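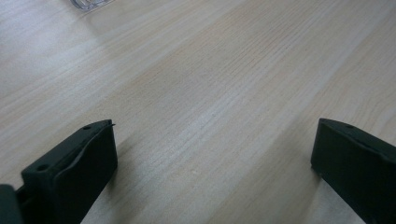 Pentti Tuominen asks whether the Arkano hand-held gripper can be built on an ordinary wooden table, with hand tools only and no bench vise. It can. The kit was laid out for home builders and for members of shared workshops, and every joint in it closes with screws supplied in the box.

Arkano Hand-Held Gripper, Build Kit
Item 781
Supplied by Farquharson Workshop Supply

Overview

The Arkano is a two-finger gripper carried in the hand. The operator opens and closes the jaws with a trigger, and a camera mounted above the body records the approach and the grasp. Recordings may be used to teach a robot arm fitted with the same fingers. The kit is intended for adults and for supervised students with some experience of small mechanical assembly.

Fingers

The fingers are dark, matte plastic blocks with squared tips. Small round holes in the upper faces accept optional pads and markers. The inner face of each finger has a raised rim. Builders who wish to print their own fingers may request the drawing files from Farquharson at no charge with proof of purchase.

Printed parts should be inspected before assembly. Fine strings or burrs at the tips are to be removed with a sharp blade, drawn away from the hand. Do not sand the inner faces, as this alters the closing distance.

Contents of the kit

Body shell, left and right halves
Finger pair
Trigger and return spring
Slide rails, 3 (one is a spare)
Camera bracket
Screw pack and hex key
Printed assembly guide

The camera is not included. The bracket fits the Brasteo compact camera and most others with a standard tripod thread.

Specifications

Jaw opening, maximum: 100 mm
Finger mounting: two screws per finger
Power: none required for the gripper
Assembly time: over 3 hours for a first build

Assembly notes

Fit the slide rails before the trigger. The rails should move freely under their own weight when the body half is tilted. If a rail binds, loosen both end screws, move the rail through its full travel and tighten again by quarter turns.

Attach the fingers last. With the jaws closed, the tips should meet squarely along their full height. A gap at the top indicates that a finger is seated too low on its carriage.

After assembly, check the view from the camera with the jaws fully open. Both fingertips should appear, with a clear area of the work surface between them. A plain table with a pale, even surface is suitable for this check. Strong overhead light may produce glare on finished wood, and the lamp or the table should be moved until the fingertips are distinct from the background.

Use in shared workshops

The Kotdale makerspace edition includes a second trigger and spring, and a wall card listing the checks to be made between users. It is otherwise identical. Orders for two or more kits to a single workshop address are shipped together.

Replacement parts

Finger pair, trigger, spring and screw pack are sold separately. Body halves are sold only as a matched set. Please quote the item number and the revision letter molded inside the left half.

Price and availability

Standard kit: 1,988 kr, including tax
Usual dispatch: within 3 working days
The next production run is planned for May. Orders received after the present stock is exhausted will be filled from that run in the order received.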